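In Praise of the Short Visit

Some years ago I moved to Grerley for my work, and the first thing I learned there was that people do not visit each other. They invite. An invitation is sent two or three weeks before, the day is changed once, and then there is a dinner with many dishes and everybody goes home tired. I have been a guest at such dinners and I was always thankful. But I think we have lost something, and I would like to defend it.

In the town where I grew up, my mother's door was open in the afternoon. A neighbor came, sat for the time of one cup of tea, told the news and left. She did not bring wine and she did not look at the dust on the shelf. If my mother was ironing, she continued to iron.

My friend Nokuthula Matlala does not agree with me. She says that a visit without warning is a kind of theft, and that people who work until six have the right to close the door. I understand this. I also close my door on some evenings. But I ask her how many people came into her kitchen since February, and she must think for a long time before she answers.

The trouble, in my opinion, is that we have made the table too important. We believe a guest must be given a performance. The good plates must come out, the bathroom must shine, and the children must be sent to another room. Of course we are afraid of the doorbell after that.
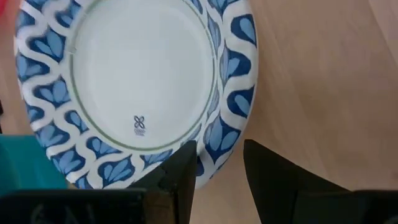 My neighbor Njoroge Athumani is 70 years old and he still makes visits in the old manner. He knocks, he asks if it is a bad moment, and if it is, he goes away without being hurt. This last part is a skill, and I had to learn it from him. When I tell him "not today," he says "good, tomorrow then" and he means it. In 17 minutes he can hear all my complaints about the bus company and give me his opinion on my tomatoes.

I do not say that we should throw away the big dinner. A birthday needs one, and so does a wedding. I say only that a friendship cannot live from four dinners in a year. It needs small meetings where nothing special is said, because the special things are hard to say to a person you have not seen since the summer – you first have to explain everything else.

So I have started to knock on doors. Two times I was received with a worried face, as if I brought bad news. The third time Siyabonga Nkuna opened in his slippers, gave me half of his sandwich and went on repairing his radio. I stayed until he found the screwdriver he was looking for, and then I walked home.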